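El gramaje no es un dato opcional

Las fichas de producto de la ropa de abrigo informan del color, de la composición y, con suerte, de la temperatura de lavado. Casi nunca informan del gramaje. Sin ese dato, comparar dos chaquetas acolchadas por internet es comparar dos fotografías.

El catálogo de entretiempo de Kurnari sirve de muestra: 50 prendas, de las cuales solo 3 indican los gramos por metro cuadrado del relleno. Asisik lo publica en todas, aunque lo esconde en un desplegable. Rätsep prefiere una escala propia de calidez, del uno al cinco, que no remite a ninguna norma.
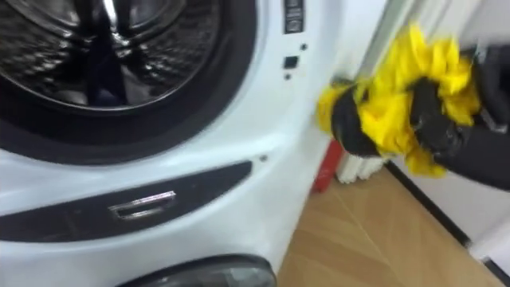 Qué debería figurar en la etiqueta

Gramaje del tejido exterior, gramaje del relleno por zonas y columna de agua en milímetros. Una gabardina con 3000 mm aguanta una llovizna de camino al trabajo; venderla como impermeable sin más es una imprecisión que paga el comprador.

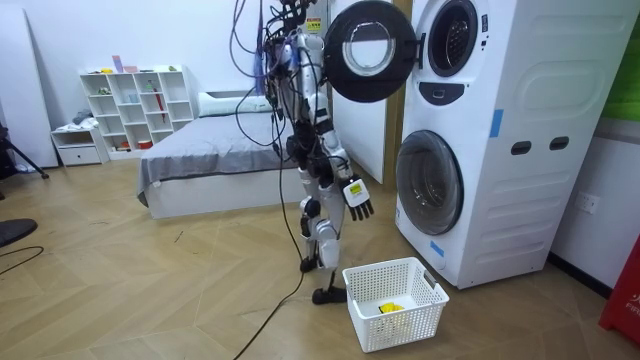 Última modificación de esta página: junio

Stavros Vukadinović, patronista de Solon, me objetó que el cliente no sabe leer esas cifras. Es posible. Tampoco sabía leer las etiquetas de consumo energético y aprendió en cuanto fueron obligatorias - y comparables entre sí.

El argumento del coste me parece más débil. El fabricante ya conoce el gramaje: lo exige al proveedor en cada pedido y lo comprueba a la recepción del rollo. Publicarlo supone añadir una línea. 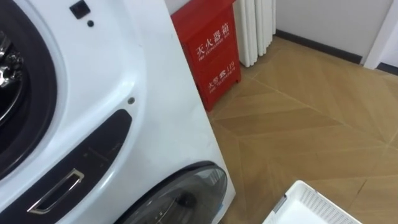 Queda el problema de las tallas grandes. Un mismo modelo puede llevar más relleno total en una 54 que en una 38 y abrigar lo mismo, de modo que el peso de la prenda completa, que algunas tiendas ofrecen como sustituto, no sirve para comparar. El dato tiene que darse por superficie. Mientras no sea así, seguiré descartando cualquier abrigo cuya ficha lo omita.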